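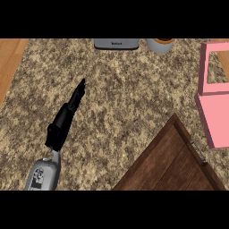
Demonstration gathering (robotics)

Demonstration gathering is the stage of robot learning in which examples of a task are recorded so that a learning system can later be trained on them. The examples may come from a physical robot or from a computer simulation, where a single arm and gripper can be placed in a furnished room with a rug, a chair and a cabinet.

Method

An operator guides the arm from a starting position to the end of the task. Each attempt is stored as an episode, made up of camera views, joint positions and the commands sent to the gripper. Failed attempts are usually marked and kept apart - some groups use them to train a separate system that detects errors.

Use in simulation

The Tahiri project, directed by Lamduan Kongkaew, gathered its examples in simulated homes. Its first release covered 12 rooms and 57 tasks, with furniture colors and floor coverings changed between episodes. Trilok Mishra later added two tasks involving cabinet handles.

Limitations

Simulated contact and friction differ from those of real objects, and a system trained only on rendered views may perform poorly on a physical arm.

See also

Imitation learning
Teleoperation
Rumeo (simulator)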